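# Checking what people said they did

Notes for the local editors' lunch, March 28, 2019. Slides advance on the click, in theory. 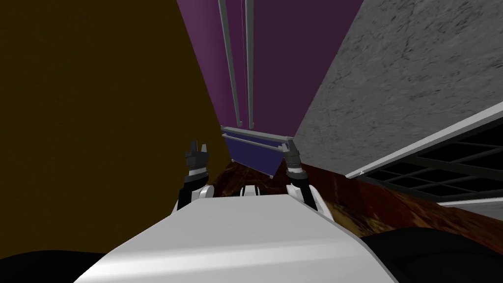

## Open with the Broter story

- Candidate for county clerk, campaign site says "ran the Broter office." Nice line. Fits on a mailer.
- Delia Sosa called the old number. He worked in the Broter office. He had a desk there for 8 months.
- Campaign's reply: "ran" was meant "in the sense of day to day." Pause here. Let them enjoy it.
- We had already printed "ran" twice, in our own voice, with no quote marks. So we got to enjoy it too.

## The old clip problem

- Everything is on video now, including the thing you swore you never said.
- Tapia council race: the candidate told us he'd never claimed a degree. A reader sent us a Tellow clip where he claims it, holding a plate of ribs.
- The clip had 21 views when we got it. By dinner it had 3,407, and he'd found the delete button.
- Save the file before you call for comment. I learned this the usual way.
- Watch the whole thing. Partisans on both sides cut clips at the exact word they like. The ribs one held up. The next one we were sent didn't - he was reading somebody else's quote aloud.

## How we word it now

- "Says he served," "says she founded," until there's paper.
- If the paper disagrees, print what the paper says and the date on it. Skip "lied" unless you know what was in his head.
- Valentina Cáceres keeps the list of who to call for records. Ask her nicely. Ask before four.
- Corrections go at the top. Ours on Broter ran at the bottom, under the pet adoption notice, and we heard about it.

## If there's time: Drellix

- Drellix sells a tool that flags résumé claims. Their rep quoted me 3,000 dollars a year.
- Trial run flagged our own mayor as deceased.
- He took it well. His opponent asked if we were sure.

## Questions

Someone will ask whether we go easier on one party. Answer: both call me about it, often in the same week. Then point to the coffee.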